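Spent the evening going through the mail logs for the Clulteo relay after the abuse desk at Winow sent us a complaint. Notes for anyone else running a small outbound server.

The complaint covered 600 messages, all advertising the same Skumham "loyalty refund" page. Every one left through our relay with a valid DKIM signature, so receiving servers had no reason to doubt them.

No open relay and no exploit. Two customer mailboxes had been logged into with correct passwords. Both passwords had been reused on a shopping forum, and I assume they were taken from there. 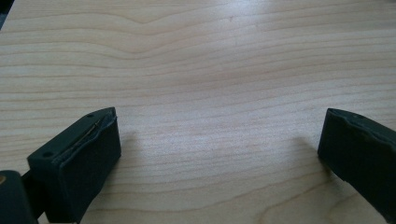 Rate limiting did not catch it. The cap was 99 messages per hour per account, and the script stayed under it by spreading the run over a night. A plot of hourly volume for a quiet account should look like the grain in the lower part of that tabletop, long and nearly parallel lines. A shallow V-shaped dip like the one near the top would get noticed. A slow rise of a few messages an hour does not, and ours sat inside normal variation until the complaint came in.

What did stand out was the recipient spread. A normal account on this server writes to the same few domains. These wrote to a new domain with almost every message. We log that field but had no alert on it.

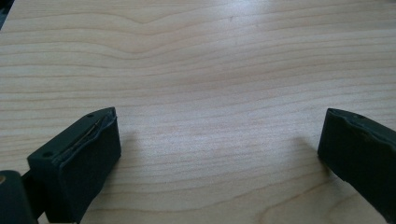

The alert now counts recipient domains not seen before for that sender, over a rolling hour. Crossing the limit holds the queue and leaves the mailbox readable - the customer can still get at their post while we ring them.

Other changes: SMTP login now needs an app password, old sessions are dropped on any password change, and the Rivas filter scans outbound mail as well as inbound. The last one costs some CPU. Acceptable so far.

Check forwarding rules too. One mailbox had a rule moving bounce messages straight to deleted items, so the owner saw no failures. Changing the password does not remove it.

Still open: the relay's IP is on two blocklists. One delisting request is in, the other list wants the logs first. Sending those tonight.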